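4.2 Grasping in cluttered kitchen layouts
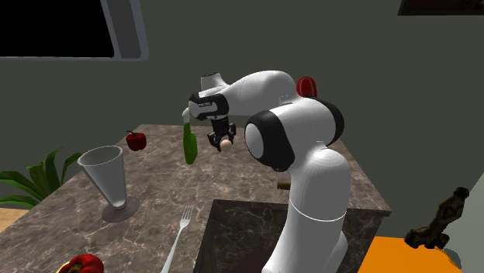
Figure 3. Simulated kitchen layout used in the clutter trials.

Each trial in the Dodton set begins with a randomly drawn counter layout and a single target object, and the policy has up to 30 seconds of simulated time to close on it. We generated 1000 layouts and discarded those in which the target could not be reached, leaving 919. Distractors are drawn from the same pool as the targets – in Figure 3 the gripper holds a small pink sphere while a fork and red bell peppers remain as clutter. Wall colour, counter texture and lighting are varied separately from the objects.

We compared Istar with the Kader baseline, training both on the same 200 demonstrations. Istar made fewer contacts with distractors, and the gap was widest when a tall object stood near the target. Both methods did poorly on thin items lying flat. Following Walczak's protocol, a grasp was scored only if the target stayed between the fingers until the end of the trial. Ostrowski scoring, which also accepts brief lifts, gave higher totals but the same ranking.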